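On not being able to whistle

My grandfather could whistle through his fingers so loudly that dogs in the next village sat down. My mother can do it. My brother can do it, and he has never practised anything in his life, including parking. I am forty-one years old and when I put two fingers in my mouth and blow, the noise that comes out is the noise of somebody blowing on their fingers.

I bring this up now because of the Ornby walk. Five of us set off in the drizzle, and by the time we reached the top of the ridge there were four of us and a spare rucksack, Kyu-ri having gone off to look at a chapel. She was perfectly visible, a small orange coat going the wrong way along the far wall. Shouting did nothing. The wind took it. Everyone looked at me, as the one who had organised the walk, and I did the thing with my fingers, and Veronika asked if I was feeling sick.

Then Suleiman stuck a thumb and one finger in his mouth and very nearly took my ear off. The orange coat turned round. A sheep turned round. I've been sulking ever since.

So this has been the spring of the whistle. I have read the instructions, of which there are a great many, all written by people who could already do it. They all say to wet your lips. They all say to tuck your lips over your teeth "as if you had no teeth", a preview of later life I could have done without. They then tell you to fold the tongue back on itself, and here they part company with each other and with the human mouth. One man on a forum says to push the tongue back by a third. A woman two posts down says that if you push it by a third you will never whistle as long as you live.

I practise in the car, mostly. You can't practise at home if you live with Ottilie, who works nights and has views. I tried the bathroom with the fan on and came out to find a note on the kettle. The car is fine until you stop at lights. The man in the next lane at the Lehner roundabout last week saw a grown woman with four fingers in her mouth, dribbling, and he wound his window up.

The dribbling goes unmentioned in the instructions too. I keep a tea towel on the passenger seat.

There are, as far as I can work out, four main grips. There's the two little fingers, my grandfather's choice. There's the two index fingers, which looks like a child pulling a face. There's the four-finger version, first two fingers of each hand pushed together into a tent, supposedly the easiest and the one I've given most of my time to. And there's the one-handed ring, thumb and finger, which is what Suleiman does and which looks far and away the best, because you can do it while holding a sandwich. Chantelle says grip doesn't matter at all and it's all in the lower lip. Chantelle learned when she was six from a cousin, in an afternoon, and can't remember how, so I've stopped asking her.

I think my hands are part of the trouble. They're short in the finger and broad across the palm, good for pastry and jar lids. My little fingers are hardly there. When I do the tent, the tips don't so much meet as bump into one another. I've begun to notice everyone's fingers, on the bus, at the till, and to think bitterly about what they could be doing with them. 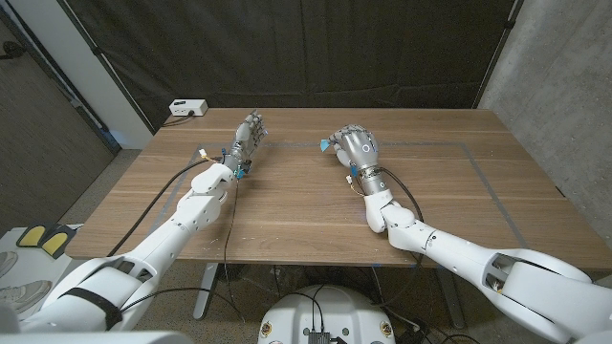
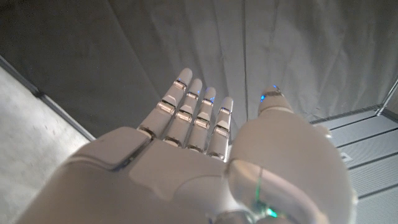

Fingers up and at the ready, which is more or less my position at every red light.

The only real progress I can report came on a Thursday, in the car park behind the garden centre. I'd got the tent in place, tongue back, lips gone, and I blew downwards (this was new, the downwards) and got a note. A low one, a bit like somebody opening a bottle three rooms away, but a note. I did it again and it was gone. I sat there for thirty minutes with the compost going warm in the boot and couldn't find it. I did get light-headed and had to eat a cereal bar.

Ottilie's suggestion is that I buy a whistle. She found one online, bright yellow, with a cord, and sent me the link with no message attached. It would certainly do the job on a ridge. I haven't replied.

The next walk is in June, up past the reservoir this time if the path's been mended, and Kyu-ri says she'll stay with the group unless there's a chapel. I've looked at the map. There are two chapels and something marked as a holy well. I'll bring the tea towel.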